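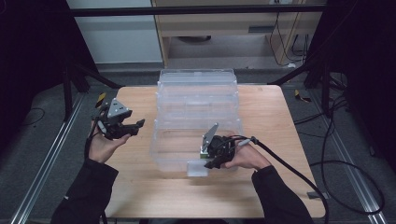 Page 2 of 8

Home Help Board > Storage and Organizing > Boxes, Bins and Drawers

Clear stacking box with a drop front – how do you keep the front on?

Posted by Keegan Poirier

I have a question about the clear plastic storage boxes that have ridged see-through sides and a small clear flap at the bottom of the front. Photo is at the top. Mine is the tall one, sold as the Grerum, and I bought it in August along with a few more for the hall closet and the pantry shelf.

The idea was to stack them and get things out through the front without unstacking. That works for the top box. On the lower ones the flap either pops off in my hand when I pull it or it goes stiff and won't open past halfway. Once it's off I have a hard time getting it back on. The pegs at each end are short and I can't tell if they are supposed to snap in from the front or slide in from the side. There was no instruction sheet in the carton, only a sticker with the weight limit and an item number ending in 381.

What I have tried so far:

Pushing the flap in from the front with both thumbs. One side goes in and the other side comes out.

Warming the flap in hot tap water. It went in easier but it fell off again by Tuesday.

Putting less in the box. I took out the cans and left only dry pasta and rice. It helped a little.

I would like to know three things. How does the flap go on correctly, is it normal for the lower ones to stick, and is it worth keeping these for a pantry or should I move them somewhere they don't get opened every day? I don't want to glue anything or drill it if I can help it. The store will take them back but I would have to empty all of them and I threw out one of the cartons.

Thanks for any help.

Yvette Bergeron

I have had the same style of box in my sewing room for a few years and in the kitchen before that. The flap goes in at an angle. It will not go in straight from the front and if you force it you can whiten the plastic around the hole, and after that it never holds as well.

This is how I do mine.

Empty the box and set it on a table. Don't try it on the shelf. You need to get a hand inside.

Put one hand inside the box behind the opening and hold the flap in the other hand, tilted so that one end is lower than the other.

Put the low end peg in its hole first. Keep it all the way in.

With the hand that is inside the box, push the side wall outward near the second hole. You only need a little bit of flex. The side will give more than you think because of the ridges.

Swing the high end down until the peg drops in, then let go of the wall.

Open and close it a few times before you put anything back. It should move freely with one finger. If it drags on one end, that end isn't seated and you should take it out and do it over.

On the sticking, yes, that is normal when they are stacked with weight on them. The weight pushes the side walls and the opening gets a bit narrower, so the flap is pinched. It isn't a defect in yours. What I do is put the heavy things in the bottom box and make sure nothing in the upper ones is pressing to one side. I also keep stacks at 2 high. My sister has hers higher than that and she lifts the upper boxes off whenever she wants something from the bottom, so she might as well have bought plain ones with a lid.

Check the shelf too. If the shelf sags in the middle the box twists, and a twisted box will pinch the flap even when it's almost empty. I had that with the wire shelves in my old kitchen. I cut a piece of hardboard to lay over the wires and the flaps worked fine after that – you could do the same with any stiff flat board.

For your last question, I would keep them for the pantry but only for things in bags and packets. Cans are too heavy for this kind of plastic. Pasta, rice, tea, seed packets, that kind of thing is fine. I would not put loose onions or potatoes in because the boxes don't get much air.

Don't use hot water on them again. Lukewarm is all right for washing. Hot water can warp the flap and once it has a bow in it, it'll keep falling off no matter how you put it in.

Tanner Zacharias

Take the flaps off and leave them off. I did that with all of mine and never missed them. You can reach in faster and the stuff doesn't fall out unless you overfill it. Put the flaps in a drawer in case you move.

Huguette Fehr

Yvette's way is right for putting the flap on. I'd add a few things about the bowed flap since it sounds like yours has already been in the hot water.

Lay the flap on a flat counter and look along it. If it rocks or you can see light under the middle, it's bowed. I've had some luck laying it flat under a stack of heavy books overnight, bowed side up. It doesn't always come back. If it doesn't, swap it with the flap from the top box, where there is no weight on it and a bad fit matters less.

If the flap is straight and still stiff, wipe the pegs and the holes with a damp cloth. In a pantry you get flour and sugar in there and it sets up like paste. I use a cotton swab for the holes. Don't use cooking oil on them. I did that once and it turned sticky and collected more flour.

If you do end up returning them, look at the ones where the whole front slides up. I have two from Preltano in the laundry room. They cost more and the plastic is thicker. The sliding front can't pop off but it does need some room above it, so they are no good on a low shelf. I also had a set from Sollano with no front at all, just a cutout, and those were all right for shoes.

About the missing carton – ask before you decide. Our store took mine back with only the receipt, but that was a different brand.

One more thing, measure your shelf from front to back. If the box hangs over the edge even a little, the front corners carry the load badly and that's right where your flap is. Mine hung over by less than an inch and it made a difference when I pushed them back.

Keegan Poirier

Thank you all. I did it with my hand inside the box the way Yvette said and the flap is on. It took me 15 minutes for the first one and hardly any time for the next. One flap is bowed, so that one is under the books now.

The shelf does sag. It's an old Ouellet unit with wire shelves and I hadn't thought of that at all. I have some leftover paneling in the basement that I can cut down for it. The cans have gone to the floor of the closet for now.

Tanner, I may do that with the hall closet ones, they only have hats and gloves in them.

Lise Chisholm

Does anyone know if the flaps are sold separately? I have the shorter box and mine cracked at the peg.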